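The Blue One

Skitness

The box came from Skitness by mail and sat in the hall for 3 days before Annelore Kleinschmidt opened it. She knew what was in it. Her sister had told her on the phone, and had also told her what she wasn't getting, which was the clock and the good knives.

She opened it at the pine table with the bread knife. Under the newspaper was a towel, and inside the towel was the blue one.

They had always called it that. It was round and blue, darker at the rim, and it had stood in their mother's front room on a wire stand for as long as either of them could remember. Nobody was allowed to eat off it or put anything on it. When she was nine Annelore had asked what it was for and her mother had said, "It's for there," and pointed at the shelf.

The stand had been wrapped by itself in a page of grocery coupons. It was black and thin, and one of the legs had been bent in the mail. She pushed it back with her thumb until it stood right.

There was a note in her sister's handwriting. It said, You always wanted this. Annelore read it twice. She had no memory of wanting it. She had wanted the clock.

Yatziri

Yatziri Huerta from downstairs came up on Thursday to return a baking dish and stayed for coffee. She looked at the towel on the counter, and then she lifted the corner of it.

"This is nice," she said. "Why is it in a towel?"

"I don't know where it goes."

"Put it out and see."

"I don't have a shelf for it. She had a shelf."

Yatziri was a practical person. She had worked at the Makine hotel until it closed, doing the rooms and later the front desk, and she had opinions about where things should stand. She took the coffee cups off the table and wiped it down with the dishcloth. Then she set the stand near the far side, behind the big round knot, and waited.

"Go on," she said. "It's yours. I'm not dropping it."

Annelore carried it over in both hands. It weighed less than she had expected. As a child she had lifted it once, while her mother was at the dentist in Cullamura, and she remembered it as very heavy. She had put it back facing slightly wrong, and her mother had known before she had her coat off.

She let it down on the stand and moved it a little to the left — and then back. Yatziri stood in the doorway with her head on one side.

"That's where it goes," Yatziri said.

"On the table?"

"You have a better place?"

She didn't. She pushed the black chair in and they drank their coffee standing at the counter.
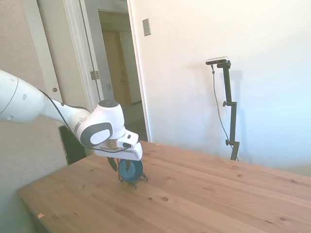
The phone call

Her sister called on Sunday, as she did when she wanted something settled.

"Did it come?"

"It came."

"Was it broken?"

"No. One leg of the stand was bent. I fixed it."

There was a pause. Annelore could hear the television going, and her brother-in-law saying something about the car.

"Where did you put it?" her sister said.

"On the kitchen table."

"On the table? Where you eat?"

"At the back. I eat at the front."

"Mom would have had a fit."

"Yes," Annelore said. "I think she would have."

She had the phone on its long cord and could get as far as the stove with it. From there the light from the window fell along the grain, and the stand made short shadows on the wood. She thought she ought to feel guilty and checked whether she did.

"I didn't want the thing," she said. "You wrote that I always wanted it. I never did."

"You took it down that time. You got in trouble for it. You cried all through supper."

"I wanted to see if it was heavy."

"Well, I thought you wanted it," her sister said. Her voice had changed. "I wanted it, Annelore. I gave it to you because I thought you wanted it more."

Annelore pulled out the chair and sat down. Her sister was 56 and had not said she wanted anything since they were girls, apart from the clock, and the clock she had just taken.

"I can send it back," Annelore said.

"Don't send it. The mail will break it."

"Then come and get it."

"It's a long drive."

"Come in June, when the road's better. Bring the clock and I'll look at it, and you can look at this. Stay the weekend."

The television went off at the other end. Her sister asked whether the spare bed was still the one with the dip in it, and Annelore said it was, but she could put a board under the mattress.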